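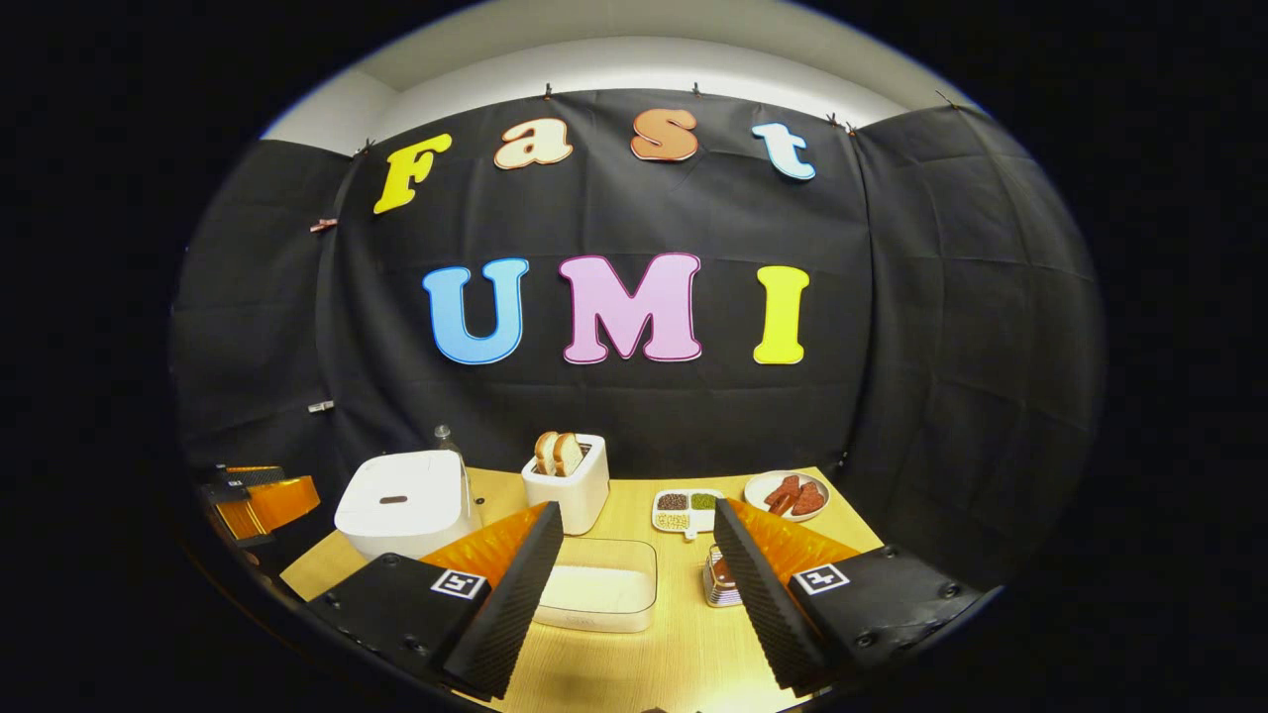 4. Hands-on review of the handheld collection kit

4.1 What was supplied

The kit under review was lent to us by Lonix for the length of the study. It is sold as a full set for recording tabletop handling tasks by hand, with the recordings later used to train an arm. The box held two handheld grippers, two wide-angle cameras with mounts, spare finger pads, a sheet of printed markers and a login for the Corkex processing service. The buyer has to find the table, the backdrop and the objects.

Figure 4. View from the camera on one of the handheld grippers, with the fingers open over the breakfast table. The toaster holds two slices of bread. The divided dish and the plate of food are to the right. Part of another gripper can be seen at the far left.

4.2 Setting up

Leena Väisänen set up the station at our Lirnley site following the printed guide. The guide is clear on charging and on fitting the cameras, but it says very little about lighting and nothing on what to hang behind the table. We used black cloth held up with clips, and put large coloured letters on the middle piece (Figure 4). A plain wall was tried first. The Corkex service rejected more of those recordings, with the message that tracking had been lost, and we did not go back to it.

Each finger assembly carries a square black-and-white marker close to the pad. The software reads the opening of the fingers from these markers, so they must stay clean and in view. In food tasks this needs some care. We wiped them at the start of every session and replaced one marker during the study, a job that took 20 minutes including the new calibration.

4.3 Collecting the recordings

The breakfast task was chosen because it mixes soft, rigid and see-through objects. The operator takes a slice of bread from the toaster and lays it in the clear container, then moves food from the plate to the divided dish. Operators had 40 practice attempts each before any recording was kept.

We made 300 recordings of the task, of which 253 passed the automatic check. Most of the rejected ones came from fast turns of the wrist near the edge of the table. The ribbed orange fingers bend around the bread and hold it without much squeezing from the operator. They are less good with the clear container, where the thick pads make it hard to get hold of the thin rim. The narrower pads sold by Lindqvist fit the same mount, but we did not test them.

4.4 Faults and support

One trigger began to stick in the second week. Lonix sent a new part with a short instruction sheet, and the repair needed only a small screwdriver. The grippers are comfortable for short sessions. Operators reported tired forearms in longer ones, mainly in the hand used to hold the gripper steady while waiting for the other. We would like to see a wrist strap offered with the kit.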